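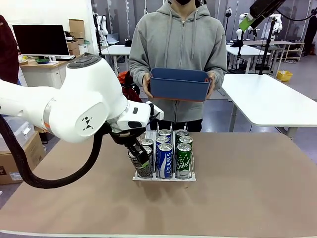
Sosasville, July

Group report, Household Logistics elective
Jenő Orbán, Irén Lengyel, Qiuyue Wan
Supervisor: Friederike Kramer

The question we were given in week one was how people who share a drinks shelf could stop arguing about it. Our answer is a can rack. We are aware that shops had this answer before we did.

The rack is white wire, low, and divided into three lanes, with a lip at the front so the cans stay on the table. One drink goes in each lane. Blue cans have the middle, the green Chilsung has the right, and the left lane belongs to whatever has a dark patterned label that week. A white block fills the back of the left lane, so that lane holds less than the others. Irén considers this a fair reflection of demand. Jenő drinks from the left lane and has asked for his view to be recorded.

Method

We kept a tally sheet for 40 days in the common room on the second floor of Sirnonholm. Anyone taking a can made a mark, and anyone refilling a lane made a different mark. By the second week the two marks looked the same, and we had to throw out 18 entries that could have been either. That left 688 usable ones, mostly in Qiuyue's handwriting.

Refilling was done from a plastic basket. Our first plan was to load straight from the cardboard tray, but the tray is wider than the rack and wants the same bit of table. With a basket you can stand behind the rack and keep both the labels and your temper in view.

Findings

Lanes work as long as everyone agrees what a lane is for. Twice a green can turned up among the blue ones, and each time people took the blue can in front of it and left the green one for somebody else to deal with. Labels facing forward helped more than we expected. Silver lids all look alike from above, and the people who complained of getting the wrong drink were the tall ones.

Refilling is still the weak point. The last person to take a can from a lane has never, in our data, been the next person to fill it. Zoltán Somogyi suggested a sign. We put up a sign on a Saturday, and the lanes were empty by dinner.

Still to do: a second block for the right lane, and a better pen on the string.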